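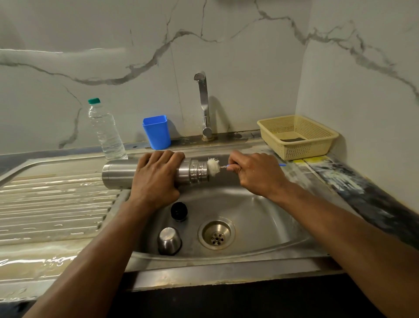 Figure 4. Flask cleaning at the sink station. The brush head is in the mouth of the flask; the stopper and cup lid lie in the basin.

4.3 Open day at the Plondton site

The second part of the study took place during the spring open day at the Plondton site, on a Sunday in March. The site is a shared kitchen on the ground floor of the Gough building, which Vamance uses for recording household tasks and for testing arm controllers. Visitors could enter from the side door and move between six stations. Each station had one task, one person doing it by hand, and a screen showing the same task as attempted by the Flonia two-arm system in earlier trials. No live robot trials were run at the sink, since the arms used in this study are not sealed against water.

We describe the sink station in more detail than the others. It drew the longest stays, and most of the written comments we received refer to it. The task was to clean the inside of a steel vacuum flask with a bottle brush (Figure 4). The demonstrator was told to work at a normal pace and to set the small parts down wherever was convenient. We gave no instruction on which hand should hold the flask or at what angle. The sink area was left as it is in daily use, with other items standing on the drainboard and the back ledge, so that the recordings would match the conditions a home system would have to handle.

Three features of the task matter for the controller. First, the two hands do different jobs. In Figure 4 the left hand grips the flask from above near its middle and holds it level over the basin, while the right hand pinches the thin handle of the brush. The left hand has to resist whatever push and twist the right hand applies, and neither hand has a table to lean on. Our planner treats this as a coupled hold. In the earlier trials it was the part that failed most often – the holding arm gave way slightly under load and the brush then met the neck at an angle.

Second, the brush head is soft and wider than a simple rod model allows for. The head has to be squeezed to pass the opening, and once it is inside, the camera sees only the stem and handle. Visitors asked several times how the system knows the brush has reached the bottom. At present it does not know this directly. It uses the force at the wrist and the length of stem still in view, and it stops when either value passes a set limit.

Third, almost every surface is hard to see well. The flask, cup lid, basin and drainboard are all bare metal, and the water on the drainboard adds reflections of its own. The depth sensor returned gaps on the body of the flask under most lighting we tried. The black stopper was easier to segment than the cup lid, which was often merged with the basin by the baseline model. We kept the dim, slightly warm lighting of the room for the open day and did not add lamps.

Recording continued through the day from the demonstrator's point of view. After removing clips in which the hands left the field of view, the sink station gave 1604 usable clips. From these we drew 100 at random for hand labeling. Two annotators marked the start and end of each brush stroke, the grip type of each hand, and any contact between the brush and the flask rim. Disagreements were settled by a third annotator.

Visitors were also given a short comment card. The cards were not designed as a survey and we do not report scores from them. Two points came up often enough to change our plans. Several people said they would not hold the flask level and would stand it upright in the basin, which removes most of the load from the holding arm. Others said that they clean the stopper first – a step our task script left out completely. Both variants have been added to the script for the next round of recordings, and the upright variant is used as a separate condition in Section 5.

The remaining stations are covered in the appendix. Their setup followed the same procedure, except that the two dry stations also had a working arm behind a low barrier, operated by staff from the adjoining room.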